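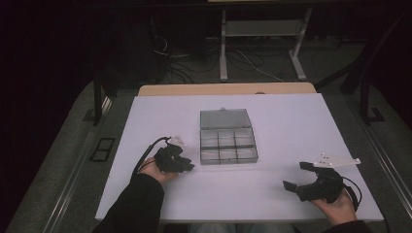
大家下午好，谢谢各位吃完午饭还愿意上来坐一会儿。今天我想讲的是小东西，就是那些掉在地上你要趴下去找、找到了又不知道该放哪儿的小东西：扣子、耳钉、备用螺丝、缝纫机的梭芯、孩子衣服上拆下来的按扣。我在Savia做收纳课做了这么些年，被问得最多的从来都是抽屉里那一把零碎，衣柜反倒排在后头。所以我想从一只六格的小盒子讲起，透明的，带一点烟灰色，两排，每排三格，盖子往后一翻就能平平地躺在桌上。先看它空着的样子，一格一格都空着，我自己很喜欢这个时候，因为什么都还没决定，怎么分都来得及。

（这里停一下，问问在座的有谁家里有这种盒子。一般举手的很多。再问里面装的是什么，会有人笑，让大家笑一会儿，不要急着往下讲。）

先说垫板。我上课总劝大家在桌上先铺一块浅色的平板再开盒子，白的最好。小零件落在木头桌面上，颜色一混就看不见了，落在白板上，哪怕是一颗很小的黑按扣也跑不掉。板子不用买贵的，家里有什么平整的就用什么，比盒子大出一圈两圈，手肘也能搁上去，人坐着舒服，才有耐心慢慢分。

再说怎么分。很多朋友一上来就按种类分，扣子一格，螺丝一格，听着很对，可是过两个月再打开，往往又乱了。我自己的办法是按“下次在哪儿用”来分。床头要用的放一格，缝纫桌要用的放一格，修眼镜的小螺丝单独给它一格，别嫌浪费，那种螺丝真到要用的时候是很急的。Irnport那边的社区课上，有一位学员把其中一格留给“不认识的东西”，我听了觉得特别好，后来也学着这么做了。不认识的先住在那儿，半年没人来领，再请它走。

（讲到这里可以喝口水。如果时间紧，下面Jarley的故事可以缩短，但不要整段跳过，后面还要提到。）

去年二月我在Jarley帮一家做衣服改制的小铺子整理库存，他们有820颗散扣子，装在一个饼干桶里，每次找一颗都要把桶倒出来。我们没有一口气分完，那样谁也受不了。我们每天只分一点点，分到眼睛有点酸就停，600颗分好以后，剩下的全是不成对的，我们就让它们继续留在桶里，桶也高兴，我们也高兴。铺子里的人后来跟我说，最大的变化是顾客来了，可以把盒子打开放在柜台上让人自己挑，盖子不挡手，里面一眼看得清楚，挑扣子成了一件挺好玩的事。

说到盖子，顺便提醒一句，挑盒子的时候一定要把盖子开合几次。盖子能完全翻平的，放在桌上稳当，手从哪边伸过去都方便。盖子翻到一半就立在那儿的，袖子一带就合上了，零件跟着跳出来，我吃过这个亏，在地毯上找了一晚上。卡扣也要试，太松的不要放进包里带出门，太紧的呢，老人家掰不开，买回去也是闲着。

格子的隔板也值得多看一眼。隔板固定的盒子，好处是小东西不会从底下钻到隔壁去，坏处是格子多大就是多大，长一点的针就放不进去。我的意思是不必追求一只盒子装下所有东西，六格装满了，就说明这一类够多了，可以另外给它找个家。

（后排如果有人站着，请他们往前坐。）

最后留一个小小的作业，回去只整理一个抽屉，从里面挑出最小的那些东西来，坐下来，泡一杯茶，慢慢放进格子里。贴标签的事可以先不管，用上一个星期再贴，那时候你才知道自己到底怎么拿、怎么放。Adeleke的茶歇在走廊左手边，我带了几只不同格数的盒子放在那张长桌上，大家可以去摸一摸、开一开，有问题我就在旁边，我们边喝茶边聊。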